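4.2 Recording a Batch

1. Wake the arm and let it finish homing. It takes its time. So will you, by take 39.

2. Set the task name in Jatico before the first take. We have 500 takes labeled "test" and would like no more.

3. Guide the arm through one full pick, hold and place, then press Save.

Caution: Keep hands clear during playback. The arm has not read this manual either.

4. Keep the clumsy takes. Delete a take only if the log shows a gap longer than 2 seconds – the model learns plenty from a fumble. 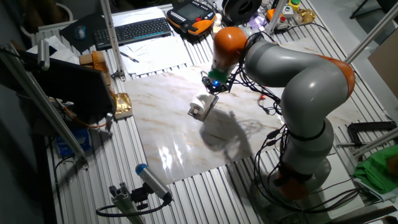
Nirnel Robot Learning Team – Operator Guide

5. With the roll held over the marble-patterned board, pause, then lower it slowly.

Note: Take 3,079 was recorded at full speed. Ask Shirley Lemieux about it, but not before lunch.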